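Ferneo Issues Software Fix for Gripper Release Fault in Drurum Sorting Cell
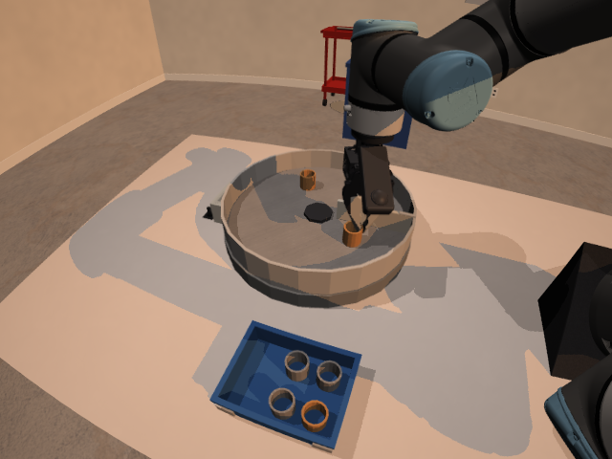
Simulation view of a Drurum cell, with the gripper over the round tray and the blue bin in front. Credit: Ferneo

5 January 2023 – Ferneo has issued a software update for its Drurum sorting cell after a fault caused the gripper to open too early while moving hollow cylinders between a tray and a bin. No one was hurt.

The fault was reported by Clavado, a parts supplier that runs the cell on its night shift. Ferneo engineers repeated the job in simulation and logged 38 early releases in 1160 transfers. They traced the problem to version 4 of the Tang control software, which could read a brief drop in grip force as a completed placement.

"The arm let go of parts while it was still moving, and a guard door should not be the only thing between a dropped part and an operator," said Benjie Magbanua, head of product safety at Ferneo. "We should have caught this before release."

The fault affects 23 cells. Customers should stop automatic transfers until the update is installed and keep guard doors closed during testing. Manual mode is not affected.

Ferneo will replace the grip force sensor cable on all affected cells at no charge by the end of April. Customers can book a visit through their Ferneo service contact.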